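Hand group: progress since September
Ilir Obradović, Wuveck student robotics club
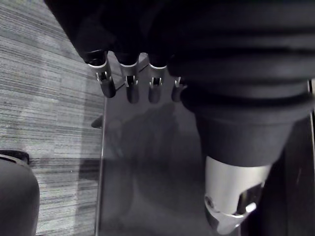

The hand group has spent most of this term on contact detection, meaning the point at which the controller decides that a finger has touched something and stops driving it. The old method compared motor current with a fixed limit. It worked on foam blocks and failed on anything stiff, where the finger had already pushed hard before the limit was reached. Glass is our worst case, so the approach tests are run over it, with the four fingers hanging pad-down and the hand lowered in small steps. The silver collars where the dark pads join the upper segments have a slot with a thin metal pin in it, and a new checklist item is to look into each slot before a run. Grit there reads as extra friction, and the software takes friction for contact.

The replacement method, written mainly by the Allton subgroup, looks at the rate of change of current over a window of 50 samples. In the last batch of 300 approaches it gave 42 false stops, most of them at low speed. The Renaud subgroup wants a longer window. That would cut the false stops but delay the true ones, and we have not agreed on a figure. Both versions are in the Visel branch – please do not merge either of them yet.

Calibration now takes around 60 minutes for the full hand. The thumb is done last and separately, as its offsets drift when the wrist is moved. Anyone starting a session should load the saved offsets first and write the padding thickness in the log. Two logs from last month have no thickness entered and could not be used.

New members can join the hand group without control experience. Plotting scripts and log checking both need people.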